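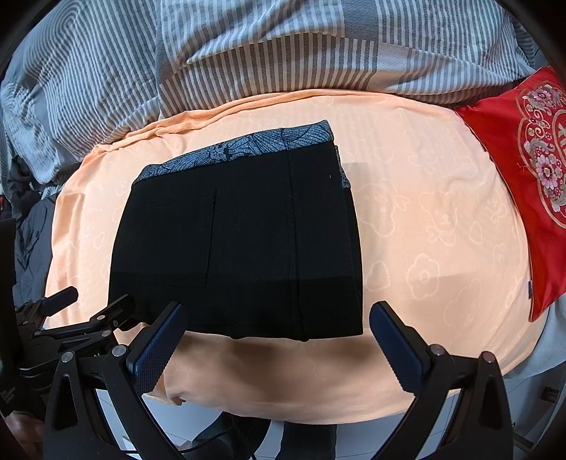
Black pants, folded, on a peach sheet. The whole budget started with laundry.

I have a confession about shopping for automation gear — I love it way too much. Give me a parts catalog and a cup of coffee at six in the morning and I'm a happy person. So when our little group decided to spend real money on teaching a machine to handle clothes, I volunteered to run the numbers, and then I spent most of the winter finding out how bad my first spreadsheet was.

My first plan had one giant line at the top: the arm. I'd picked out a beauty from Plerkon, and I'd built everything else around it like furniture around a TV. Grippers got a small line. Cameras got a smaller one. "Misc." got whatever was left (please don't do this, your misc. line is going to eat you alive).

Then a friend who'd bought for a packaging plant looked it over and asked what the arm was going to do in its first month. Um. Sit there, mostly! We had no recordings of anyone folding or picking up anything. We'd have owned a very handsome coat rack.

So I flipped the order. Hand-held grippers first, arm later. You carry them into a regular bedroom, you do the chore, and you come home with hours of material. I got quotes from two suppliers, Groen and Tronetti. Groen was cheaper per unit and Tronetti threw in spare finger pads, and I went back and forth on it for longer than I'd like to admit before going with the pads.
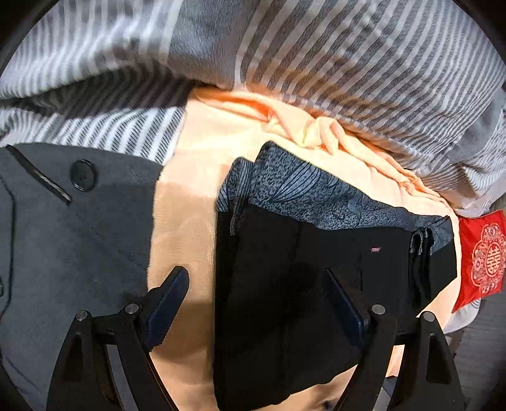
6 min read

Pads wear out, people. Fabric looks so soft and harmless, and then you do the same pinch all afternoon and the grip surface goes slick. I now budget eight spare pairs for every set of grippers, and I keep them in a labeled bag in my own desk, where they can't wander off.

The other thing I'd missed completely was the stuff to be picked up. Clothes! Bedding! I'd assumed we'd use whatever was lying around, and we do, but you want variety. Dark fabric is its own headache, with black folded on top of black and hardly an edge to find. A heavy gray coat behaves nothing like a fleecy blanket, and a shiny red cushion is different again. We set aside a modest amount for thrift store runs, and it's been the best value on the sheet, dollar for dollar.

Storage was my next ouch. Video piles up faster than you think, and I'd priced drives as if we'd be recording birthday parties. We bought two, filled them, and bought more in March at a worse price. If I were starting over I'd order storage for over seven months up front and skip the panic shopping. 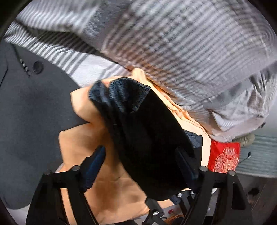 And time, oh my goodness, time. Somebody has to mess up the bed again between takes. Somebody has to charge things, copy files, and toss the takes where a sleeve got in the way. I had all of that down as zero, and it's now the biggest line we have, bigger than the grippers and drives put together. Our project is called Sistska, and the running total on its cover page has moved every single week.

The arm is still on the list, by the way. I've pushed it to next year's sheet, with its own line for mounting, one for shipping, and one for the safety fencing I forgot the first time. Plerkon's sales desk keeps sending me friendly emails and I keep answering them — I really do want that arm. For now I'm pricing charging cables, and I've got a cart open with more hangers than any closet needs.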